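Gittins trainees teach robots to shut a door, 200 times over

The robotics workshop at Gittins has reopened after its winter break, and the first assignment is to close a door. Trainees sit at a desk in headsets, steer a simulated two-armed robot by remote control, and repeat the job until they have 200 clean runs. Then they do it left-handed.

"I have two degrees," said Areeba Qureshi, who finished her first 100 on 28th March. "My mother thinks I work on spaceships."

The recordings go to Endance, the software that tries to learn the motion from them. Last October's group taught it to open drawers, a skill it performed well on 3 drawers and with great confidence on a wall.
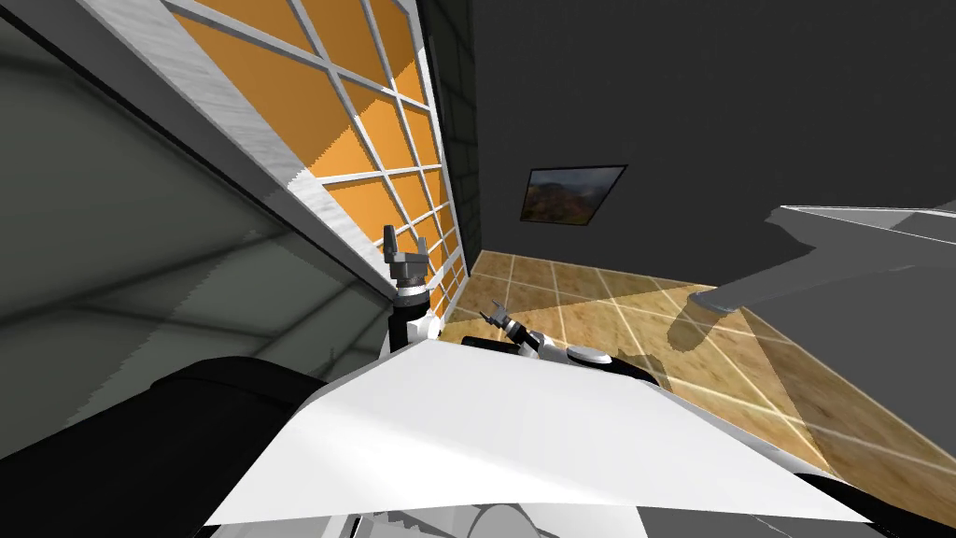
Zarmeena Virk, who runs the sessions, wants her trainees slow and dull at the controls, as the software copies flourishes along with everything else. Her practice rooms get more decoration than the trainees' own office, with a golden-brown tiled floor and a framed landscape of brown hills under a cloudy sky. Jawad Hayat has asked whether the office could have a picture too. His request is under review.

The next session covers lamps. Places are limited to 2 per team.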